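November, evening

Pressure in the heating loop was down again this morning. It was at 1.4 bar last night when I wrote the number on the tape next to the gauge, and at 1.1 when I came down before breakfast. No water on the cellar floor, no stain under the relief valve, no damp on the insulation as far as I could reach. I topped it up to 1.5 from the garden hose fitting and bled the hose first this time. Last week I forgot, pushed a hose length of air into the return, and spent the evening listening to it travel.

Possible causes, in the order I would bet on them: expansion vessel has lost its charge; a slow leak at a radiator valve that dries before it drips; a leak in the buried run between the cellar and the back room. The third would mean opening the floor. I am leaving it third.

Tested the vessel at lunch. Procedure as before: boiler off at the switch, wait for it to cool, close the cap valve, drain the vessel side into a bucket, then put the tire gauge on the Schrader valve at the bottom. It read 0.3. The plate says 1.0. I pressed the pin with a small screwdriver and got air, no water, so the membrane is holding and the charge has simply gone. Pumped it up with the bicycle pump to 1.0, let it stand for the length of a cup of coffee, read it again, 1.0. Opened everything, refilled the loop to 1.5 cold, switched on. It rose to 1.8 at full temperature, where previously it climbed to nearly 3 and presumably let a little out through the relief valve each time. That would account for the loss and for the dry floor, as the relief discharge goes straight to the drain through a pipe I can't see into.

I will know in a few days. New tape, new column of readings, morning and night.

Timo Eichhorn called at half past one about the back room radiator. He still has the old steel panel from the Plaltberg house and says I can have it if I collect it. It is 1200 by 600, double panel, single convector. The one I have is 1000 by 600, single panel, and the back room never gets above 17 when it is freezing outside. I worked out the output on the back of the gas bill. At the flow temperature I run now, 55, the present radiator gives something under 500 watts and the room loses more like 800 on a bad night. The Plaltberg panel would give more than twice the present one. So the size is right. The pipe centers are wrong, since the new one is longer, and the return would have to come across by 200 mm. Timo says use a flexible connector. I would like to do it in copper and be done with it. We did not agree.

He also asked whether I had balanced the rest of the system. I had not. I said I would.

Did the balancing in the afternoon. All thermostatic heads off, all lockshields fully open, boiler at 55, then round the house with the clip thermometers, one on the flow and one on the return. Starting figures, flow minus return:

Kitchen 4
Hall 3
Bathroom 6
Front room 9
Upstairs landing 8
Bedroom 12
Back room 17

Hall and kitchen are nearest to the boiler and were taking nearly everything. Target is a drop of 10 or so across each. I closed the hall lockshield right down and opened it a quarter turn, kitchen half a turn, bathroom three quarters, left the rest. Then waited. The waiting is the long part of the job, as every change to one moves all the others and the readings are worthless until the walls have stopped soaking up heat.
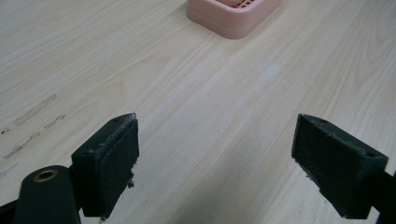
Second round at four. Hall 11, kitchen 9, bathroom 8, front room 9, landing 9, bedroom 10, back room 13. Opened the bathroom no further, gave the hall another eighth, took the front room down by a turn. The front room valve is stiff and I could feel the spindle grating. I should repack it in the summer, when I can drain down without anybody complaining. Two turns of PTFE string under the gland nut usually does it.

Third round at six. Hall 10, kitchen 10, bathroom 9, front room 10, landing 10, bedroom 10, back room 12. Stopped there. The back room will not come any lower with the pump on setting 2, and on setting 3 there is a hiss at the hall valve that can be heard from the stairs. If the longer panel goes in I will have to do the whole thing over, but the settings are now written down as turns from closed, which gives me a place to start.

Put the thermostatic heads back on. The one in the bedroom would not seat. The pin underneath had stuck down, presumably over the summer, and the collar was screwing onto nothing. A few taps on the side of the valve body with the handle of a screwdriver and a drop of oil and it came up. Worked it in and out with the flat of a spanner until it sprang back properly each time. Did the same with the others while I was at it. The landing pin was slow too.

Britta Brinkmann from next door came by at seven to return the long level and asked what I had been hammering at. Told her. She has the same boiler model, one year newer, and has never looked at her gauge. We went over and looked. It was at 0.8. I showed her the filling loop and she brought it up to 1.4 herself, then closed both valves, and I made her check that the hose was disconnected at one end afterward. Her vessel is mounted behind the flue and there is no way to get a gauge on it without taking off the side panel. She is going to ask Oltmanns when they come for the service. I told her to ask for the charge pressure as a number, before and after, and to have it written on the sheet. Mine was ticked as "checked" in spring and I doubt it has been at 1.0 since well before that.

She has her curve set to 1.6 and the house at 22. I said she could probably drop it to 1.3 and not notice. She said she would notice. She may be right, her north wall is solid brick with no insulation at all, and the windows on that side are the original ones.

Own curve: currently 1.2 with a parallel shift of plus 2. After the balancing I have put it at 1.1 and left the shift alone. Change one thing at a time. I made that mistake last winter, changed the curve, the night setback and the pump on the same evening, and then had no idea which of them had made the bathroom cold. Night setback stays at 3 degrees, from ten until five.

Gas meter read at eight, entered in the book. Consumption over the last week was slightly above the same week last year, but it was also colder, so I need to divide by degree days before it means anything. I have the outside temperatures from the logger on the shed, less two days when the battery was flat. I will interpolate those from the weather station page and mark them in pencil.

To get: one fiber washer 3/4, two for spares. PTFE string. Battery for the shed logger, the small lithium kind, not the alkaline which gives up at minus 5. Four brackets for the panel if Timo's are missing, he thinks they are in a box with the Derkik fittings but has not looked. A length of 15 mm copper, 2 m should cover it, plus two elbows and a slip coupling. Inhibitor. I have topped up with plain water so many times this autumn that whatever was in there must be thin by now. The Vistell test strips in the drawer are out of date but I dipped one anyway and it came out between the second and third color, meaning low or very low depending on the light. One bottle for the system volume, going by the label, poured in through the towel rail in the bathroom where there is a plug at the top.

If I am draining for the new panel anyway, it makes sense to wait with the inhibitor until after. Otherwise half of it goes down the drain. So the order is: panel, flush that leg, refill, inhibitor, bleed, balance. I would want a mild weekend for it.

Measured the wall in the back room before supper. The plaster behind the present radiator sounds hollow to the left of the bracket, over an area the size of a dinner plate. The double panel weighs a good deal more, with water in it more still, and I do not want to hang it on that. The right-hand bracket would land on sound brick. For the left one I can either move it inward by 80 mm, which the lugs on the back may or may not allow, or go deep with resin anchors. Need the actual lug spacing from Timo. Sent him a message, no answer yet.

Gauge at half past nine: 1.7 with the boiler running. Went down again just now, after it had shut off for the night, and it was at 1.6 and still cooling. Wrote both on the tape. Back room 18.5, with the door closed and the curtain pulled clear of the radiator.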